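Reading time: 5 minutes
Filed under: Reviews > Spooky Shelf > Younger Readers & Nostalgia

The Lesetow Midnight Club box set: is it worth the shelf space?

I should confess up front that I was always going to buy this. When I was nine, our school library in Shearer had one wire spinner of paperbacks, and the bottom two rows were all Midnight Club. The spines were purple and the covers were slightly sticky from a couple of hundred other kids, and if you didn't get to the spinner before the bell you were left with horse books. (I came round to the horse books later, but that's another post.)

So when Lesetow announced they were reissuing the first run as a box set, I had my order in before I'd finished my coffee. It came out last July and I've been working through it ever since, one or two a week, mostly in bed with the reading lamp turned down low for atmosphere. I've finally finished, and I have feelings!

What you get is 64 books in 4 slipcases, each slipcase done up as a floor of the old Edholm house, where the club holds its meetings. Stack them on top of each other and you have the whole house, attic and all, with the lit window on the third floor that figures in so many of the stories. It's a lovely idea and it made me happier than a grown adult should probably admit. The colours are right, too. I was braced for that flat, modern purple everybody uses now, and instead they've matched the old murky grape of the originals.

The books themselves are a touch smaller than I remember, though I was smaller as well, so I went and dug out my one surviving original (The Thing in the Boatshed, missing its back cover) and held them side by side. They really have trimmed them a bit. The paper is whiter and the print is a good deal kinder on the eyes, and the little chapter-heading drawings have come up beautifully. In my old copy the boatshed drawing was basically a black smudge. In the new one you can make out the rope and the dinghy, and there's a face in the water that I had never once noticed. I didn't sleep especially well after that.

Now, do the stories hold up? Some of them, very much so. The early ones are the best by a long way. They're short and mean and they trust a kid to be properly frightened. The Boatshed is still a cracker, and so is Nobody at Number 7, which has one of the nastiest last pages I've ever read in a children's book. The babysitter simply puts the phone down and keeps making toast. I'd remembered there being a scream. There isn't one, and it's worse without it.

The middle stretch is where I started to flag. You can feel the series looking around for things to be scared of, and it lands on a haunted trampoline, a cursed lunchbox and a substitute teacher who's a swamp creature, which it then does again a dozen books later with a dentist. As a kid I inhaled these without blinking. Reading them one after another at my age is a bit like eating a whole bag of the orange ones. My advice is to skip about and leave the trampoline for a day when you're feeling generous.

Then there's the Iretville trilogy, close to the end, and this is the bit I most want to talk about, so forgive me if I go on. I never read these when they were new. By then I'd moved on to high school and pretending I was above such things. Three books, one small town, the same winter told by three different kids who don't quite believe each other. It's far and away the most ambitious thing in the set, and the ending left me sitting there with my tea going cold. If you only ever knew the early ones, please give these a go.

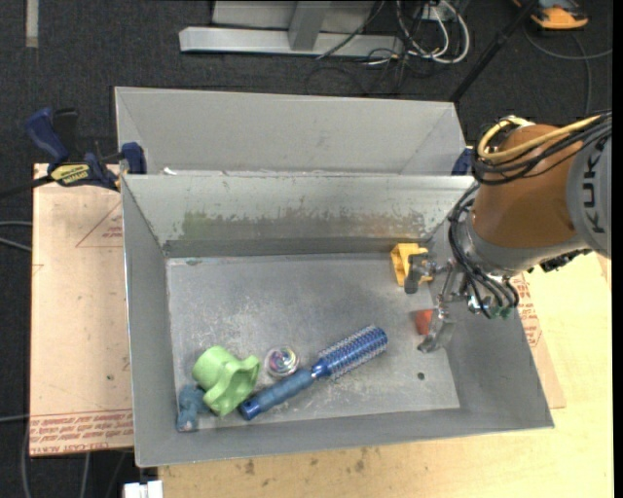
A few grumbles, while I'm at it. The slipcases are tight, and I mean tight. Getting the first book out of a full case means turning the whole thing upside down and giving it a shake over the doona, and two of my spines have already picked up a scuff. There's also a companion booklet, which runs to 92 pages and promises "the full story of the club". It's mostly cover art and a trivia section, with very little on how the series was written or why it stopped. I'd have swapped all the trivia for a decent long interview. And the glow-in-the-dark bookmark doesn't, or at least mine doesn't, even after an afternoon on the windowsill.

You may be wondering about the original "dare cards" that came tucked inside every fourth book. They're not included. There's a sheet of them printed in the back of the booklet that you're invited to cut out, and I can't imagine who is going to take scissors to it. Certainly not me.

As for handing the set over to an actual child, I've tried it on my niece, who is ten and unimpressed by most things. She read the Boatshed in one sitting, said it was "pretty good", and then asked whether she could sleep with the hall light on. She's since borrowed the whole ground floor. I've had one book back so far, with Vegemite on it.

It isn't cheap, and if you only want a quick wallow, you'll find odd copies of the originals at op shops and school fetes for next to nothing. But if these were your books, the way they were mine, I think you'll be very glad to have the house up on your shelf. I've put mine where I can see it from the couch. Next up I'm going back for the television version, which I remember as terrifying and suspect was filmed in somebody's carport.

Posted 26 Feb 2023

Tags: box sets, kids' horror, rereads, Midnight Club

Contact | About this blog | © The Spooky Shelf. All rights reserved. | Back to top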